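Display Techniques, Unit 4: Single-Vase Arrangement with Artificial Stems
Nelly Huanca
9th December

4.1 Scope

This handout covers sorting and placing artificial stems in one small vase. Foam and wire bases are dealt with in February. Read it before the practical and bring the Benavides workbook, open at exercise 13.

4.2 Laying out

Spread the stems on a flat surface so that none is hidden under another. Stand or lay the vase at one corner, clear of the stems. Sort by form first and by colour second:

- Line: long stems with narrow leaves. These set the height.
- Focal: single heads with a definite outline, such as tulips.
- Filler: clustered heads, used to close gaps low down.

A mixed layout on a wooden top contains all the forms. The red tulips are focal. The red-orange bunch, with its ragged petals, and the pale lilac-grey cluster are filler. The white flower has a rounded bud and long thin leaves and may be classed as line or focal; state which in your notes.
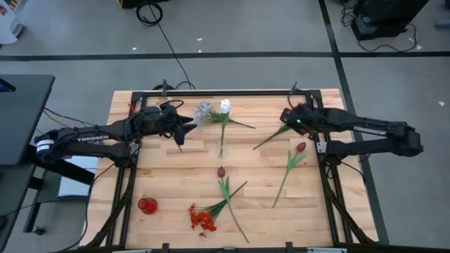
4.3 Order of placing

1. Test the neck of the vase with the thickest stem. A small round vase limits the number of stems.
2. Place the line stem, slightly off centre.
3. Place the first tulip at two thirds of the line height. Set the second lower, facing the other way.
4. Turn broad leaves outwards. Leaves forced into the neck push other stems out of position.
5. Add filler last, one bunch at a time, and check the balance after each.

4.4 Faults to record

Leaning vase, crossed stems at the neck, two heads at equal height, filler covering a bud.

Marked sheets go to Teófilo Benavides, room 352.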